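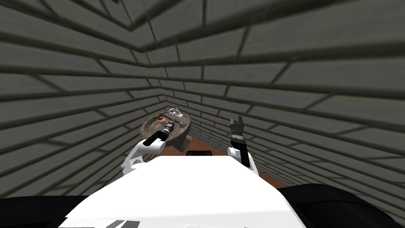
Is my toddler a con artist?

skistatura_sleepless

My daughter is 35 months old and has started lying. Last night she told me the dog had eaten the banana. We don't have a dog. She had banana in her eyebrows at the time and held firm through 40 minutes of what I'd call negotiation and my husband calls an interrogation. Is this normal, and do I punish it? My mother-in-law says it's a slippery slope, but she says that about juice.

tworowsback

Normal. Mine blamed the moon. The way it was explained to us at the Jarnia parents' evening, a kid has to work out that you don't know everything she knows before she can even try to fool you, so a lie this bad is a sort of first draft. They get better at it, sorry.

What helped here was to quit asking questions I knew the answer to. "Did you eat the banana?" is an invitation. "I see banana, let's get a washcloth" gives her nothing to work with. If she tells you the truth about something, say thanks and mean it, even when the truth is in the carpet. I wouldn't punish at this age. She may well not know yet which parts are pretend – mine would argue for the moon with real tears.

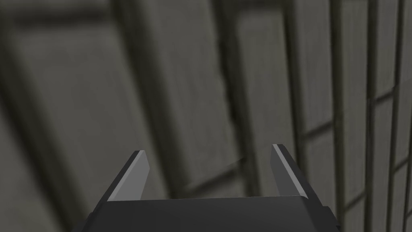 Gripper seen from behind, gray paneling beyond.

dristis_dad_of_3

You need to be FIRM. We bought the Rezaei honesty chart with 237 stickers and it worked great for a week, then he lied about the stickers. Currently on the fridge with over 600 stars on it, most of which he awarded himself. Anyway, stay consistent.

skistatura_sleepless

Thanks, both. Tried the washcloth approach at breakfast. She informed me the dog had also used the washcloth, but she did wipe her own face, so I'm taking it. Holding off on the chart for now. She has asked twice what we're naming the dog.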